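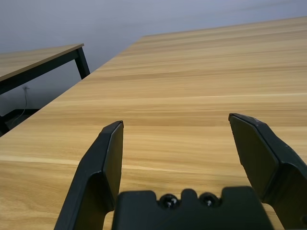 Teaching by demonstration (robotics)

Teaching by demonstration, also "programming by demonstration" or just demo teaching. A way of giving a robot arm a task by showing it, no code written for the motion. A person either moves the arm by hand or drives it from a distance, and the joint positions, gripper opening and camera views get saved as it goes. One saved run is called a demonstration or episode.

Hand guiding

Also kinesthetic teaching. Motors go slack or nearly so, operator holds the arm and walks it through the job. Cheap, quick to learn. Drawback: the operator's hands and sleeves end up in the camera views, and heavy arms are tiring.

Remote control

Operator uses a second, smaller arm (the leader), a handheld controller or a 3D mouse. The working arm copies. Keeps people out of the picture but there is a lag, and little or no sense of touch unless force feedback is fitted.

Wrist view

A small camera at the wrist looks out past the fingers. With two-finger grippers both fingers usually stay in view, open or closed, over whatever surface the arm is working at. Useful for the last bit of an approach, poor for finding things further off. Often paired wtih a fixed camera.

Wanitico set

Small collection of tabletop demonstrations recorded by Adelmo Colombo and Wayne Kowalchuk at the Lavoie workshop. 364 episodes, 203 by remote control, the rest by hand guiding. Each up to 30 seconds long. 8 tasks, mostly pick and place. Later reused in Trandivance, a replay tool. Kowalchuk's notes prefer hand guiding for lids and drawers, remote for everything else. Colombo disagreed on drawers.

Known problems

Jerky starts. Long pauses while the operator thinks, these get copied too unless trimed. Different operators, different habits.

See also: Leader arm; Imitation learning; Plistesness (software)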